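Keeping a printed tablecloth flat on a work table?
Posted in Home & Workshop - Tables and Surfaces

Fulico
I've fallen for the blue mountain cloth on our hobby table and I want to keep it! It's a layered landscape, navy through to sky blue, with a patch of yellow at the left like a sunny hillside. We use it for sorting little wooden blocks and for a rack with round holes. My trouble is that it creeps whenever somebody leans across. Any ideas that don't involve gluing it down?
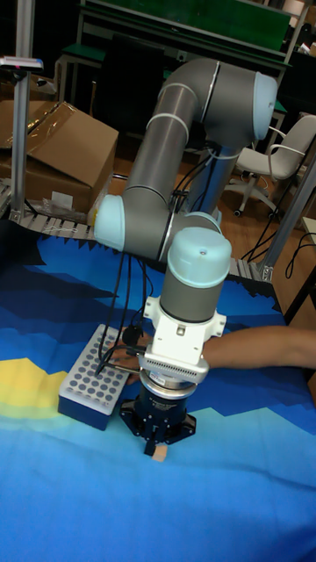
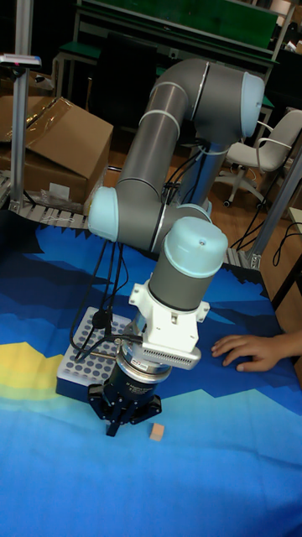 Blue mountains, the rack on the left and a wooden block on the cloth in both.

Would double-sided tape leave marks on the table top?

Ludent
It can if you leave it for months, so go for the low-tack sort and test a bit underneath first. I put 6 short strips under mine, one at each corner and 2 along the front, and it hasn't budged since October. Lovely cloth by the way!

Frade
clips. the ones for picnic tables

Zokau
Ooh, I had this exact problem! Rubbery rug underlay is brilliant - buy it by the roll, cut it a finger's width smaller than the cloth all round and smooth everything out from the middle. Mine covers some 60 cm of table and I can lean on it as much as I like. Do wipe the table down first, as grit makes the underlay slide. If the cloth has fold lines, a cool iron on the back sorts them out (try a corner first).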